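Jekdale Hall Clean-Up: how we're going, November

Hi all at the Gasano fund, and sorry this one's a bit longer than the last (there's more to tell, for once!). We're now 6 weeks in and I'm pretty chuffed with where the craft room has got to. The back cupboards are cleared, the old felt has gone off to the Yap playgroup, and you can walk from the door to the sink without stepping over anything.

Of the $600 you gave us, we've spent $132. That went on brooms, dustpans, hooks to hang them on and two lidded bins for paper. I'd put money aside for shelving too, but the Ondodmont people are still sorting out a delivery time, so that will land in the next report.

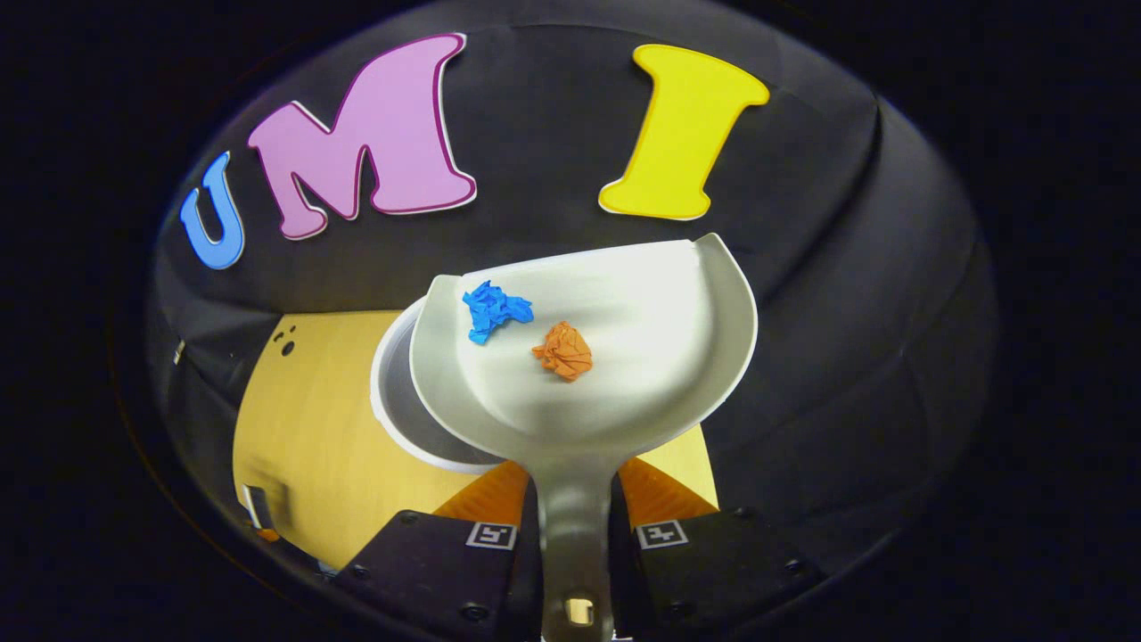
Biljana Nikolovski

Paper is still our biggest mess by a mile. The kids scrunch up every bit of coloured paper they don't like and it ends up under the tables, so we've brought in a sweep at half past four, before anyone gets their bag. Blue and orange go in the paper bin with everything else now. I did try sorting by colour for a while, thinking we'd reuse the scraps for collage, and it was a lovely idea that took forever, so I've dropped it.

The white plastic dustpans were the cheap ones and I've got no complaints. The scoop is wide enough for scrunched paper, and there's a hole in the handle, so up on the hooks they go. Glitter is another story and I'd rather not talk about glitter until I've found a better brush!

Still to do: the shelving, labels for the paint drawers, and a proper go at the cupboard under the sink. Could you let me know if the leftover money can carry over past the end of term? I'd like to get a second lot of hooks for the aprons.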